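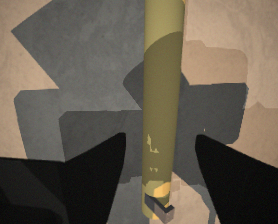
Quest item not granted after Brodstead siege event
Posted Sunday, May 19, 2024 by Charmaine Tshabalala

Reported by: Aurel Furtună
Area: Jondurlow, lower valley
Status: Fixed on test, waiting for live patch

Original report

I finished the siege event at Brodstead on my warden and the quest "A Debt to the Reeve" did not move forward. The reeve still has the old dialogue, the one where he asks you to come back when the gate is safe. I got the experience and the coin for the event, so the game knows I was there. What I did not get is the Reeve's Seal, and without it you can't enter Bevitholm. I have logged out, changed channels and run the event again. Same result. My second character, a level 4 hedge mage, did the same event and got the seal with no trouble.

First reply – Charmaine Tshabalala

Thanks. Please tell us whether the warden had spoken to the ferrywoman before the event started, and whether you were in a group. Don't abandon the quest for now. Abandoning it resets the whole Jondurlow chain, including the parts you have already been paid for, and we can't restore those by hand.

Aurel Furtună

I had spoken to her. I was in a group of four, and two of the others got the seal. The one who didn't is also a warden. Inventory had plenty of space. I have 600 reputation with the valley folk, if that matters.

Notes from testing – Marlene Weidemann

Tried to reproduce on a clean warden. Seal was granted. Tried again in a group, seal was granted. Raised reputation to 600 with the console and ran it a third time. No seal, and the reeve kept his old dialogue.

Dropped reputation to 599 and the seal came back. So class has nothing to do with it. 600 is where the valley folk go from Known to Trusted, and at Trusted the reeve switches to a different dialogue set. That set was written for players who come back to Jondurlow after Bevitholm. It assumes the seal has already been handed over and never checks.

Also tested with the hedge mage at 600. Same failure. Aurel's second character just had low reputation.

Dialogue check – Petronella Maluleke

Confirmed in the script. The Trusted set starts at line 469 of the reeve's file and has no branch for an unfinished quest. The fallback picks the last thing he said, so players see the gate line again.

This could not happen before the November update. Valley reputation was capped below Trusted until you finished Bevitholm. When we added the repeatable herding tasks we took the cap off and did not go back to look at the reeve.

I have added a check for the quest state ahead of the reputation check. If the quest is open and the event is complete, he gives the seal first and then moves to the Trusted lines. His greeting will sound a bit too friendly for that stage of the story. Elmarie Potgieter has the text and will decide if it needs a rewrite.

Workaround

There is one for players who are stuck now. Attack the toll guards on the Sithole road until your valley reputation falls under 600, leave the area, and talk to the reeve again. You do not need to repeat the siege event. The guards call for help, so go with someone or stay close to the bridge. Reputation can be earned back through the herding tasks after you have the seal.

Aurel Furtună

Worked. It took three guards. I have the seal and Bevitholm opened. The ferrywoman won't talk to me now, though.

Charmaine Tshabalala

She goes by the same reputation and will speak to you again once you are back at Trusted. Herding tasks reset each morning. I'm leaving this ticket open until the patch is live. If you still have trouble with her after that, please file it separately under Jondurlow, NPCs.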